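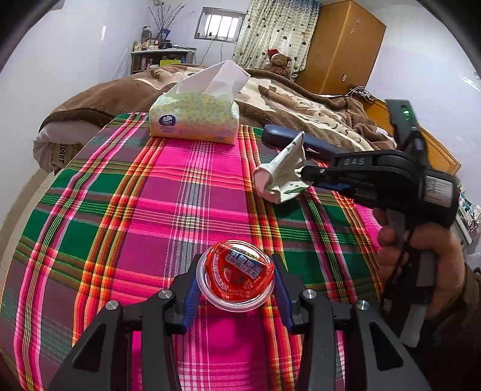
## 4. Dressing and resetting the side table

This section covers the cloth and the small items kept on it. It applies to all guest rooms at Rirnthorpe fitted with the Gesness table. For the folding Plaltitell table, see section 5.

### 4.1 Fitting the cloth

1. Clear the table top and wipe it with a damp cloth. Leave it to dry fully.
2. Lay the plaid cloth with the hemmed side down. The fine checked line should run away from you, towards the back of the table.
3. Pull the cloth flat from the middle outwards. Do not tug at the corners.
4. Check the overhang on the side nearest the wall. The cloth must hang clear of the floor tiles.

**Note:** The cloths shrink slightly at the first wash. Put new ones through one cycle before fitting them.

### 4.2 Placing the items

1. Stand the tissue pack at the far side of the cloth, left of centre, with the printed front facing the room.
2. Draw up one tissue so that it stands clear of the opening.
3. Lay the long navy case to the right of the tissues, along the far edge. It may sit at an angle.
4. Place sealed cups towards the front, lid upwards. Keep them upright at all times.

**Caution:** Do not stack cups more than 3 high. The covers are thin and will split under load.

**Caution:** Do not use a cup if its cover is lifted, dented or sticky to the touch. Put it in the returns tray and enter it on sheet 77.

### 4.3 Daily reset

1. Remove opened cups and used tissues.
2. Shake the cloth outdoors - not over the tiles - and refit it as in 4.1.
3. Replace the tissue pack when it no longer stands up by itself.
4. Put back the items as in 4.2.

Wash the cloth at 30 degrees with similar colours. The pink and magenta areas may bleed for the first few washes. Do not bleach, and do not tumble dry.

Spare cloths are kept in the Bai cupboard, second shelf. Report shortages to Faith Laizer before the January stock order.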